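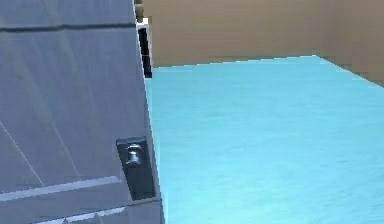
Simulated camera sees mostly the arm — mask it or move the camera?

Posted by Leilani Doucet, 20 July 2018
301 views

I'm working on table clearing in simulation with the Obi planner. The camera view is a render of a light cyan table with a tan wall behind it, and the gray arm fills the left side. With the table empty, my segmentation node should return no objects. Instead it returns two clusters, one on the black bracket at the edge of the arm and one on the shiny bolt set into it. The planner then adds both as obstacles and refuses every path, because the arm starts in collision.

I already run a self filter built from the robot model. It removes the gray casing fine. Should I pad the filter, or move the camera so the arm takes up less of the view?

3 comments

Tipene Cosgrove

Move the camera. You are wasting half your pixels.

Wiebke Ruppert

Check which geometry the filter is using before you move anything. Most self filters read the collision meshes, while the simulated camera renders the visual meshes. If the bracket was added to the visual model only, the filter has no idea it exists. That would match what you see, with the casing removed and the bracket left behind.

Turn on the collision view and look for the bracket. If it is missing, add one box to that link that covers the bracket and the bolt, then restart the filter node so it reloads the model. Leave the padding low. A large padding value will also cut away table points next to the arm, and you will miss real objects there.

Also make sure the filter looks up the joint state at the time stamp of the image and not the latest one. A late transform looks fine while the arm is still and leaves a strip of points along the edge when it moves.

Moving the camera may still be a good idea for coverage, but the clusters will come back whenever the bracket is in view.

2 comments

Leilani Doucet
The bracket had no collision shape. Added a box and both clusters are gone. I'll check the time stamps next.

Esperanza Holloway

Same thing happened to me with a cable guide. I compared the two mesh lists with a short script and found three more parts missing.

Share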